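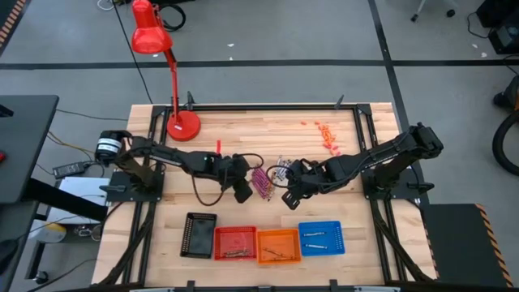 Unit 4: Lakes that drain both ways, and rivers that split

Read this before Saturday's map session. Bring a pencil, tracing paper and the Skutberg sheet from last time.

## 4.1 The usual rule

Most lakes have several streams running in and one running out. The outlet sits at the lowest point of the rim. Water leaving there cuts down into its bed, which lowers the outlet a little, which lowers the lake. Any second gap in the rim is soon left high and dry. Over a long time one outlet wins.

The same goes for rivers. Going downstream, they join. A map on which blue lines keep dividing as they go downhill is either a map of a delta, a map of braided channels that come back together, or a map that has been read upside down. (Several people did this with the Skutberg sheet. Check the contour figures, which are printed with their tops facing uphill.)

This unit deals with the exceptions.

## 4.2 Terms

**Drainage basin.** All the land that sends its water to one point. In Britain the word "catchment" is used for the same thing. Either is fine in your answers, but stick to one.

**Divide.** The line between two basins. British books often say "watershed". American books use "watershed" for the basin itself, so be careful when you take notes from them.

**Bifurcation.** A river splitting into two that do not rejoin.

**Bifurcation lake.** A lake with two natural outlets leading into different basins.

**Endorheic basin.** A basin with no outlet to the sea. Water leaves it by evaporation or by sinking into the ground.

**Capture.** One river cutting back through a divide and taking over the upper part of another.

## 4.3 Rivers that split

The best known large case is the Casiquiare in southern Venezuela. It leaves the upper Orinoco and flows south-west to the Rio Negro, which joins the Amazon. Part of the Orinoco's water therefore reaches the sea by way of the Amazon. The land between the two is very flat, and the divide there is too low to keep them apart. The usual explanation is that this is a capture still in progress, with the Rio Negro side slowly taking the upper Orinoco. You should be able to sketch this from memory: two rivers, one link, an arrow for direction.

A smaller one is North Two Ocean Creek in Wyoming. It comes down to the continental divide at Two Ocean Pass and splits there. One branch, Atlantic Creek, goes by the Yellowstone and the Missouri to the Mississippi. The other, Pacific Creek, goes by the Snake to the Columbia.

## 4.4 Lakes with two outlets

These are commoner than the textbooks suggest, and most of them are small. They are found mainly in country that was under ice. There are three reasons for this.

1. The rock is hard and was scraped clean, so outlets cut down very slowly.
2. The land is young in its present shape. One outlet has not had time to win.
3. Basins were gouged out with little regard to the older valleys, so a lake may lie right across a divide.

Lesjaskogsvatnet in Norway is the standard European example. It lies in a long through valley. The western end drains by the Rauma to the fjord at Åndalsnes, and the eastern end drains by the Gudbrandsdalslågen towards the Oslo side. Human work has altered the levels there, and when you use it in an essay you should say so.

Wollaston Lake in Saskatchewan is much larger. Its water goes north-west by the Fond du Lac River and in the end to the Arctic Ocean by the Mackenzie, and also north-east by the Cochrane River to Hudson Bay. Both outlets are natural.

Isa Lake in Yellowstone sits on the continental divide and drains both ways when it is full. Its eastern end drains towards the Pacific and its western end towards the Gulf of Mexico, the opposite of what you would guess. Streams are free to curve round once they have left a lake.

## 4.5 The Skutberg sheet

Tarn A on the sheet (the one shaped like a boot) is shown with a stream leaving at each end. Balthasar Imhof and Wilma Leckie both asked whether this is a printing mistake. It is not, but the northern stream is drawn with a broken line. Look that up in the key before you write anything.

For the exercise, treat the surface of the tarn as standing at 148 metres. The northern lip is a bare rock step. The southern lip is gravel and peat.

- Which outlet would you expect to carry more water in a dry summer?
- Which would you expect to survive the longer?
- Trace the divide from the eastern edge of the sheet to the western edge. What do you do when you reach the tarn?

The last one has no tidy answer. Aminu Isah's group ran the line through the middle of the water and marked it with dots. Hollis Doucet's group stopped at one shore and started again at the other. I accept both, provided the key explains it. A solid line drawn straight across will lose marks, as it claims something the map does not show.

## 4.6 How to tell from a map

Work in this order.

- Find every stream touching the lake and mark its direction from the contours. Do not go by the shape of the junctions alone.
- Look for a dam, weir or sluice. Many lakes with two outlets have one natural outlet and one dug for a mill, a canal or a power station.
- Follow both outlets until they meet or reach the edge of the sheet. If they meet a short way down, you have an island in a river and no bifurcation.
- Note the scale. On small-scale maps, short streams are often moved slightly or left out, and a pass with a pond on each side can look like one lake.

Marsh is the main source of trouble. In wet peat the divide may be a broad area with no clear line through it, and water may move one way in spring and the other way after heavy rain. Surveyors had to draw something, and different editions do not always agree.

## 4.7 Reading and written work

Chapter 12 of the course book, leaving out the boxed section on canals. The diagram on page 83 has its arrows the wrong way round on the left-hand side; correct your copy.

Written work: a comparison of one river bifurcation and one bifurcation lake, 2,000 words at most, with a sketch map for each. Sketch maps need a north arrow, a scale bar and the names of both receiving seas. Do not use the Casiquiare unless you have read something on it besides this handout.

Reto Imhof has the spare copies of the Skutberg sheet. Please return them unfolded.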